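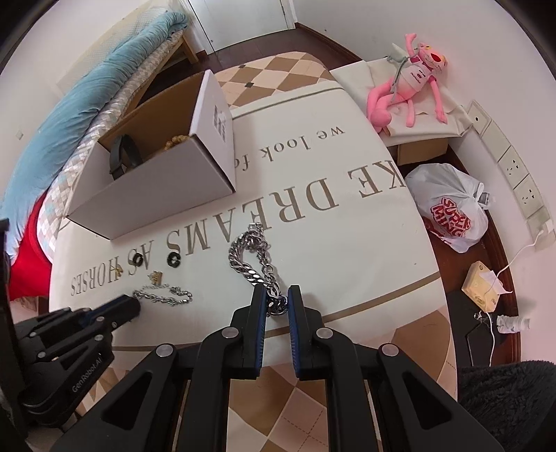
Chaîne argentée à gros maillons gourmette, fermoir plat.

Boîte à accessoires Dedura, petit modèle
Lundness – Rangement – Boîtes et vide-poches

Boîte rectangulaire en carton, blanche à l'extérieur, brune à l'intérieur, pour garder ensemble les accessoires que l'on porte tous les jours : montre, bracelets, chaînes, bagues, attaches. Elle s'ouvre par le dessus et se pose sur une commode, sur une étagère ou dans un tiroir.

Vendue par 2. Carton de 40 pour les boutiques et les hébergements.

Présentation

La Dedura est une boîte simple, sans tissu ni mousse. L'intérieur est laissé en carton brut, ce qui permet d'y glisser les séparateurs de la même gamme ou de la garder en un seul volume. La paroi extérieure est recouverte d'un papier blanc mat sur lequel on peut écrire au crayon ou coller une étiquette.

Le petit modèle a été dessiné par Yeison Huamán pour Lundness, à partir d'une boîte d'expédition dont il a réduit la hauteur. À 7 cm, les parois retiennent une chaîne lourde et laissent encore passer la main jusqu'au fond. Un bracelet de montre fermé en boucle y tient debout ou couché, selon la taille du poignet. 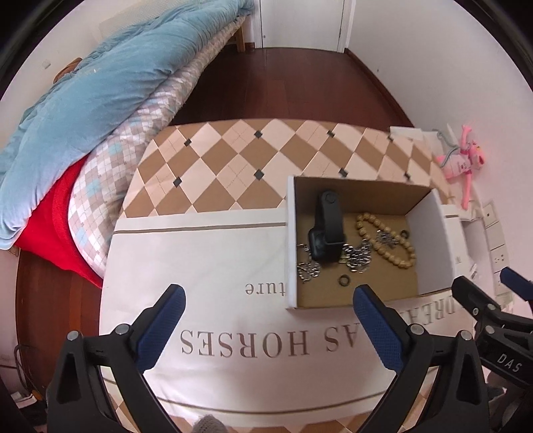
Montre connectée noire, bracelet de perles de bois clair, chaînes et anneaux dans une boîte ouverte.

Ce que l'on peut y ranger

Une montre connectée avec son bracelet. Placez-la contre une paroi, cadran tourné vers le carton lisse. Le câble de charge ne se range pas avec la montre dans le petit modèle ; prévoir le grand modèle Vesunstead si vous voulez garder les deux ensemble.

Les bracelets de perles. Les perles de bois supportent bien le contact du carton. Posez le bracelet en boucle le long d'un côté court, sans le replier sur lui-même, pour ménager l'élastique.

Les chaînes. C'est ce qui demande le plus de soin. Une chaîne à gros maillons s'emmêle peu et peut être déposée telle quelle, fermoir attaché. Une chaîne fine se noue facilement avec les autres : fermez-la et rangez-la dans un compartiment, ou dans un sachet plat. Évitez de déposer plusieurs chaînes les unes sur les autres si vous les portez souvent.

Les bagues et les petits anneaux. Ils glissent au fond et passent sous le reste. Le séparateur en croix leur réserve un coin.

Les petites pièces décoratives et les attaches. À mettre dans un godet ou dans le couvercle retourné, faute de quoi on les retrouve sous les bracelets.

La boîte n'est pas prévue pour les pierres tendres, les perles de culture ni les pièces de valeur. Pour ces usages, voir les écrins doublés Liepiņa.

Caractéristiques

Forme : rectangulaire, ouverture par le dessus
Hauteur des parois : 7 cm
Extérieur : papier blanc mat
Intérieur : carton brun non traité
Couvercle : séparé, à emboîter, fourni
Compartiments : aucun à la livraison ; jusqu'à 5 avec les séparateurs en option
Livraison : à plat, à monter
Conditionnement : par 2, ou carton de 40
Utilisation : intérieur, pièce sèche

Montage

Dépliez le fond et relevez les quatre parois en suivant les rainures. Rabattez les languettes des petits côtés vers l'intérieur et poussez jusqu'à la butée. Le couvercle se monte de la même façon. Aucune colle n'est nécessaire.

Si une languette ressort, marquez de nouveau le pli avec le dos d'une règle avant de la remettre en place. Les séparateurs s'insèrent une fois la boîte montée. Commencez par la pièce longue, encoches vers le haut, puis descendez les pièces courtes.

Trier avant de ranger

Les accessoires finissent souvent en tas au fond d'un tiroir. Le plus pratique est de tout sortir sur une surface plane et unie, une table ou un lit fait, et de démêler avant de remplir la boîte. Sur un tissu à motifs, les petites pièces se perdent de vue ; étalez une serviette claire par-dessus.

Pour démêler une chaîne, ouvrez le fermoir, posez-la à plat et écartez le nœud avec deux épingles. Ne tirez pas sur les extrémités. Une goutte d'huile pour bébé aide sur les mailles très fines, à essuyer ensuite avec un chiffon sec avant de remettre la chaîne dans le carton, qui absorberait le gras.

Rangez d'abord ce qui est lourd, les gros maillons et la montre, puis les bracelets, puis les anneaux. Laissez un peu de place libre. Une boîte remplie jusqu'au bord oblige à tout ressortir pour prendre une seule pièce.

Entretien

Dépoussiérez avec un pinceau sec ou un chiffon non pelucheux. Les marques légères sur le papier blanc partent à la gomme blanche. N'utilisez ni eau ni produit ménager. Ne posez pas la boîte sur le bord d'un lavabo ou dans une salle de bains mal ventilée : le carton gondole et les bijoux fantaisie ternissent plus vite à l'humidité.

Essuyez les chaînes et la montre avant de les déposer, surtout après le sport.

En fin de vie, retirez les étiquettes plastifiées et mettez la boîte au tri avec les papiers et cartons.

Accessoires compatibles

Séparateur en croix Dedura, carton brun
Jeu de séparateurs 5 cases Dedura
Godet rond pour bagues et attaches
Sachets plats en papier cristal, petit format
Porte-étiquette autocollant

Les séparateurs de la gamme Vesunstead sont plus hauts et ne conviennent pas au petit modèle.

Commande et livraison

Les boîtes sont expédiées à plat, dans une enveloppe rigide pour un lot de 2 et dans un carton fermé pour les quantités professionnelles. Les commandes passées avant midi sont préparées le jour même. Le blanc est suivi toute l'année ; une version entièrement brune est attendue en octobre.

Les accessoires présentés sur les photos ne sont pas compris.

Une boîte abîmée pendant le transport est remplacée sur envoi d'une photo du pli endommagé. Les boîtes déjà montées ne sont pas reprises, sauf défaut de découpe.

Questions fréquentes

Peut-on empiler les boîtes ?
Oui, couvercle fermé, jusqu'à 5 boîtes garnies.

Le carton raye-t-il l'écran d'une montre ?
Le carton propre ne marque pas le verre. Ce sont les maillons métalliques posés contre le cadran qui peuvent le rayer. Séparez-les.

Le couvercle peut-il servir de plateau ?
Oui. Retourné, il reçoit les pièces que l'on enlève le soir.

Peut-on peindre la boîte ?
L'extérieur accepte la gouache et l'acrylique en couche fine. Laissez sécher boîte montée et couvercle retiré.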